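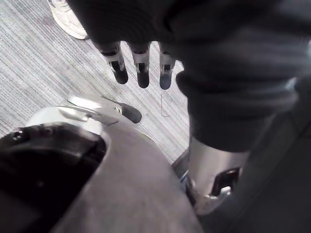
The Erham software group has released version 2 of Plerkard, its grasp planning and hand control package. This thread summarizes the changes for teams now running the earlier version. 1/7

Finger joint targets are now computed in the planner and passed to the controller as a single timed path. Previously, each finger was planned on its own. Josué Godoy led this work. 2/7

The hand control loop runs at 1,000 Hz. Wrist camera input is handled in a separate process, so a dropped image no longer delays a joint command. 3/7

Self-collision checks now cover the thumb against the opposite hand and forearm. Teams that fit fabric covers should enter a cover thickness in the hand settings file. The default is zero. 4/7

Nadiia Tkachuk and Jenő Lakatos reviewed 53 open reports before the release. Those concerning thumb calibration have been closed. Two reports on slow startup remain open and will be addressed in August. 5/7

The log viewer now shows commanded and measured joint angles on the same time axis. Logs recorded with the earlier version must be converted first. The conversion tool is in the Aguiar folder of the release. 6/7

Questions about moving to the new version may be sent to Ademir Holanda through the support desk. An online briefing will be held on Monday at 2 p.m., with places for 100 attendees. 7/7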